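Teleoperation notes, part 5: letter cubes

The last post covered the leader arm and its backlash. I have since moved on to the first task with any real structure, which is placing letter cubes into squares by remote control and recording everything for training.

The setup is unchanged. I sit at the desk with the leader arm, the follower copies my joint angles, and the recorder logs joint positions, gripper opening and the wrist camera. The recorder is a small program I call Halus. It writes one file per episode and does very little else. The sorting and trimming happens afterwards in Hesent, which is older and worse and which I keep meaning to rewrite.

The task is to pick up a foam cube and set it down inside an outline drawn on the table. I drew the squares by hand with a marker. They are not square. Blandine Marchal, who has done more of this than I have, suggested printing a template and taping it down, and for measuring placement error she is right. For collecting demonstrations I prefer the crooked version. A policy trained on perfect squares in perfect positions learns the positions, and I would like it to look at the ink.

So far I have 273 episodes. Of those, 60 were recorded before I settled on a rule for how to approach a cube, and I am going to throw them out. In the early ones I came in from whichever side felt convenient. If a cube was rotated I sometimes turned the wrist to match its faces and sometimes just closed the fingers on the corners and let the foam give way. Both methods get the cube off the table. Mixed together in one dataset they are a problem, as the policy averages them and arrives at an angle halfway between the two.

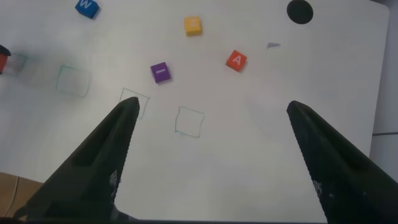

The rule now is: rotate first, at height, until the fingers are parallel to two faces of the cube. Then descend straight down. Then close. No correcting the angle on the way down, even if it is slightly off. If it is badly off, go back up and start the approach again, and leave the retry in the recording. I used to delete retries. Zerouali's write-up on recovery data persuaded me to keep them, and the current policy does now back off from a bad approach in some cases where the old one would push on into the cube.

Gripper opening turned out to matter more than I had allowed for. With the fingers fully open there is plenty of clearance around one cube, but if a second cube is close by, one finger comes down on top of it. I tried teaching a narrower opening for crowded layouts. It is hard to do consistently with a trigger, so I added a detent in software at a narrower setting – press past it for fully open, rest on it for narrow. My episodes got more uniform the same evening.

Speed is the other thing. I was moving too fast. The wrist camera blurs during quick sideways moves, and those frames are close to useless for a policy that has to find a thin line on a white surface. I now move at a pace that feels silly from the chair. An episode takes longer, but I discard fewer of them in Hesent.

Placement remains the weak part. The policy gets above the right area and then releases early, with the cube still a little off the table. I think this is my own habit. Watching the recordings back, I open the trigger before contact fairly often, because I can see from the chair that the cube is going to land well. The policy has no such view. For the next batch I will hold for a moment after contact before opening.

Next on the list:

Re-record the discarded episodes under the new rule, in blocks of 6, shuffling the cubes between blocks.
Redraw one of the squares in a different color and see whether anything breaks.
Try the Hordale finger pads in place of the current ones, on a copy of the same layouts.

I will post the placement numbers once the new batch is trained. The Halus config is the same as in part 4, apart from the detent setting, which goes under gripper and takes a single value.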